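Review: The Titen Guided Reflection Journal

Reviewed by Olga Pinheiro for the Figueiredo Center for Personal Growth 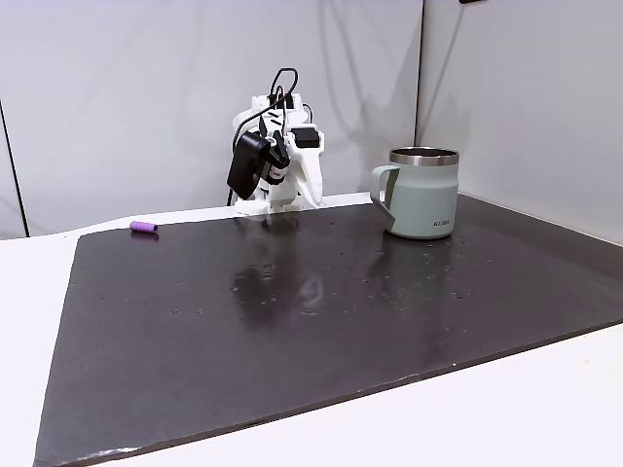

The Titen journal is intended for adults who wish to keep a daily record of their moods, worries and hopes over the course of a season. It was written by Clementina Sampaio, a retired school counselor, and has 220 pages bound between soft covers. The Center used it with its evening discussion group for 29 days before this review was prepared.

Each entry opens with a short reading, followed by a question and a page and a half of ruled space. The readings on patience and disappointment are the strongest part of the book. They are brief, they avoid scolding the reader, and several members asked to discuss them aloud. The reading on page 74, concerning anger toward a parent, was considered especially useful.

The section on forgiveness is less satisfactory. It assumes that the reader has already decided to forgive — an assumption that several members did not share — and its questions leave little room for a different answer. Members who preferred the older Tudeo journal also missed its weekly review page, for which Titen offers no equivalent.

The paper takes ink well, although the binding does not lie flat until the book has been in use for a week or two. The print is clear, but the page numbers are small.

The Center recommends the journal for individual use and, with some guidance from a leader, for groups. Readers in a period of recent grief may wish to begin with the second section and return to the first at a later time. Copies may be consulted at the front desk during regular hours.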